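Onport agency open day: notes on the handover process
26 shares | 14 comments

Phillips opened its Onport office to other agencies for a morning in March. The stated topic was client handover from sales to account management. Arwel Probert ran the first session, on intake.

Each new client gets a job number (the one shown was 3511) and a single named owner. Sales keeps the file until the scope is signed. After that, edits go through the owner only. 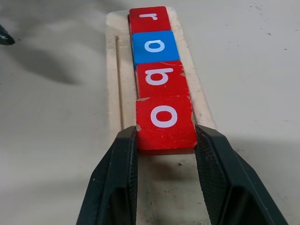 Letter blocks on a white tabletop, Onport.

Myfanwy Harries covered weekly reporting. Her template has one page, with hours used against hours sold. Retainers are capped at 40 hours a month, and overruns need written approval before work continues. Questions were mostly about freelancers, who are not yet in the system. The Ollirthorpe office moves to the same process next.

3 likes | Share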